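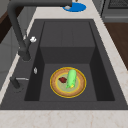
Figure 1. Sink with a plate in the basin.

Water Use in Shared Student Kitchens
Project report, Home and Environment course

1. Why I chose this topic
In the Tekau residence the water is included in the rent, so the students do not see how much they use. I wanted to know how much water goes for washing dishes by hand, and if a simple change of habit can make it smaller. My first plan was to study showers also, but this was too much for one term.

2. Method
I collected the data in January in two kitchens, which I call by the names of their buildings, Moodley and Clandico. Each kitchen is used by 22 students. The residence office let me read the small meter under each sink every evening at 9 p.m. I also gave out a short paper form, where people wrote how they wash: under running water, or with the plug in. I received 59 filled forms, some from the same person on different evenings.

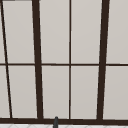 Page last changed: February, 4:15 p.m.

3. Results
In the first week both kitchens were washing as usual. The highest reading for one day was 300 liters, in Moodley, on the evening of a birthday dinner. In the second week I put a note in Moodley which asked people to fill the basin before washing. The highest reading there went down to 231 liters. In Clandico, where was no note, the readings stayed almost the same.

From the forms I learned that most people leave the water running while they are using the sponge. Several wrote that they do not like to wash in standing water, because they think it is dirty. One person wrote that the plug does not fit well – I checked it and this was true.

4. Problems
The meters count all the water from the tap, so cooking and drinking water is included. Two weeks is a short time. I also forgot one reading in Clandico and left this day out of the table. The old meter brand, Rarkden, shows only full liters, but for my purpose it was enough.

5. Next steps
I would like to repeat the measurement in April with notes in both kitchens, and with a new plug in Moodley.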